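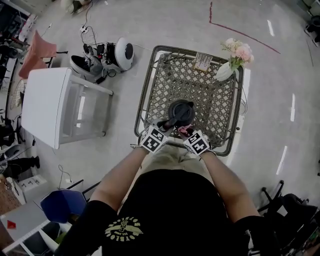

Tumbler lid at the patio table, vase still to be moved

Home - Questions - Kitchen & Outdoor - Cleaning - Ask - Log in

How do I get the smell and the sticky film out of a black tumbler lid?

Posted in December by porchlight_920

I have a round black lid from a Grumum tumbler. The cup itself cleans up fine. The lid does not. It smells like old coffee with milk in it even right after washing, and there is a sticky film around the raised part that comes back within a day or so. I use it every morning and rinse it at night, and I wash it properly with dish soap maybe twice a week.

I do this at my patio table because the kitchen sink is usually full. The table has one of those open lattice tops, the diamond kind, so I also have a second problem. Whatever comes off the lid goes down through the holes or dries on the weave, and then the table is sticky too. If anybody knows how to clean a woven top like that without taking it outside and hosing it, I would like to hear it. There is a vase of artificial flowers that lives on the table and it gets sticky around the bottom as well.

Things I have tried:
- dish soap and hot water
- a damp cloth pushed along the side of the lid
- leaving it overnight in water with a little vinegar

The vinegar helped for one day. I don't want to use bleach on something I drink from. I would also rather not buy a new lid. The cup holds 600 ml and the only replacement I found was for a different size.

3 answers

Answer from Kulluvo

The smell is most likely in the gasket and not in the lid. Turn the lid over and look for a rubber ring. On most of these it pulls out. Use the handle of a teaspoon or a toothpick, nothing sharp, and work it out slowly from one spot. Mine had a brown line all the way around underneath it the first time I did this, and I had been washing that lid for a year.

Soak the ring and the lid separately in warm water with a spoonful of baking soda. Give it 4 hours. Overnight is fine too. Then scrub the groove with an old toothbrush and rinse everything well. Let the ring dry completely before you put it back. If you put it back wet you will be doing this again next week.

For the part you drink from, a cloth is too thick. A straw brush or a pipe cleaner will get in there. If the lid has a slider, open and close it a few times under the tap.

If the ring still smells after two rounds, throw out the ring. Plain silicone rings are cheap. Measure across the old one before you order, and don't trust the cup size - two cups that hold the same amount can take different rings.

Answer from novel_not_novel

just put it in the dishwasher, top rack. ive done it with every lid i own and never had a problem

Comment: Check the bottom of the lid first. I warped one that way and it leaked ever after.

Answer from sliwinski_repairs

The other answer covers the lid, so I will do the table.

Take the vase off and wipe the bottom of it with a soapy cloth. Pick up any cards or tags too, they stick to the surface and leave the print behind. Put an old towel on the floor under the table. With an open weave everything you loosen goes straight through.

Use a soft brush, the kind sold for vegetables or nails, with warm water and very little dish soap. Brush along the strands in one direction, then the other, and then from underneath if you can reach. The underside is where the dried drips hang. Go over it again with plain water and press it dry with a towel. Soap left in the crossings gets sticky all over again, and I suspect that is part of what you have now.

Don't use a scouring pad. It roughs up the strands and they hold dirt after that.

For next time, put a tray down first. A baking sheet is fine. I wash small parts over one at my own table and have only had to do the weave 3 times since I got it.

Comment from porchlight_920: There was a ring. It is soaking now. I did not know it came out. Will try the brush on the table this afternoon.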